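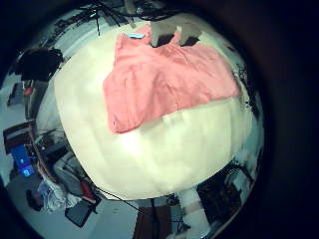

Wrist camera view with the cloth laid out

How messy should the starting pile be when I'm recording folding demos?

Posted by Aivar Jaunzems in Brekovow Help > Recording and Training

Hi all! I've been recording shirt folding for our two-handed setup since October and I have 988 takes so far, all driven by hand (my shoulders hate me). My problem is the beginning of each take. I used to lay the shirt out nearly flat every time so the first grab was easy, and the policy I trained on that does fine as long as I lay the shirt out nearly flat. Toss it down in a heap and it hovers over the pile forever, or it pinches air and then carries on folding like it's got something in its fingers.

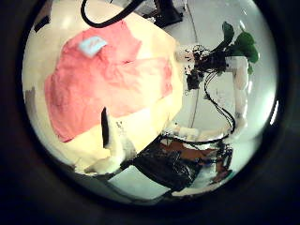 So now I'm thinking I should start from all kinds of piles, but those takes run a lot longer and I fumble way more of them. Do I keep the fumbles? Do I throw out the flat ones I already have? I'd really like to not start over. I'm aiming for 2,000 takes total and I can do maybe one good long session a week, usually Wednesday, so whatever I pick I'm stuck with it for a while.

Also, the wrist cameras are super wide and once the hand gets in close there's hardly anything to look at except blurry cloth. Is that normal, or should I be mounting them farther back?

Vinzenz Aigner

Don't throw out the flat ones! Your robot still has to finish the fold after it gets the thing untangled, and those takes are all good practice for that half. I'd keep every one and make the next batch mostly heaps. What worked for me was dropping the shirt from chest height and recording whatever I got, no fixing it up first. If you nudge it even a little you'll end up nudging it the same way each time (I did this for weeks before I noticed, ugh).
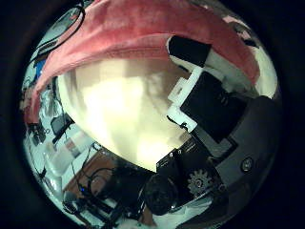
On the fumbles, I keep a take if I missed the grab and then went back and got it, and I toss it if I gave up or knocked the shirt off the table. The misses with a recovery are the ones that fixed the pinching-air thing for us. We label them separately in Odton so we can leave them out of a training run and compare.

Close-up blur is normal. I'd leave the mounts alone halfway through a dataset, because if you move them your old takes won't match the new ones. A camera that sees the whole table helps a lot more. Ours is just set back so both hands and the pile are in view, and when the wrist views go useless that one still knows where the sleeve went.
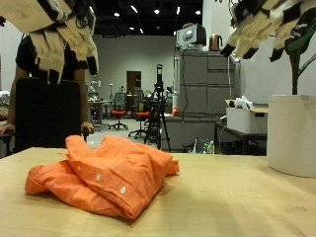

Page 1 of 2

One more thing, swap shirts. We got stuck on a single one for ages and it learned that color more than it learned shirts. Throw in a couple with buttons and a couple without, and if you've got long sleeves, those too. Around 3 different ones per session is plenty, you don't need a whole closet.

Sukeo

just use simulation

Aivar Jaunzems

Thanks Vinzenz, that's super helpful. Dropping it from chest height tonight and leaving the mounts where they are. @Sukeo I tried, the cloth went through the table. Does anybody split the long takes into an untangle part and a fold part, or do you leave them whole?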